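Evie starts middle school in August and she has already asked for a phone 11 times this week. I started a tally on the back of the electric bill.

Her case is that Lacey has one. Lacey Catterall also has a brother who drives and a mom who works nights, so I don't think it compares. I told her that and she went upstairs.

Dean says 13 is a fair age. I said fine, 13, and then he looked up the price of the one she wants. It was $475. We are now talking about a flip phone.

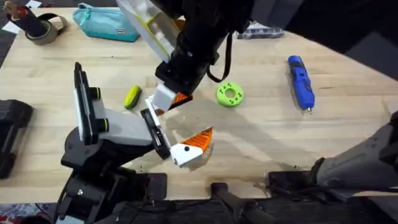
Vol. 4, No. 11

She came down for dinner and ate two helpings without speaking to either of us. Then she asked if a flip phone can do group texts. I said I would find out. I still need to call the school about the bus.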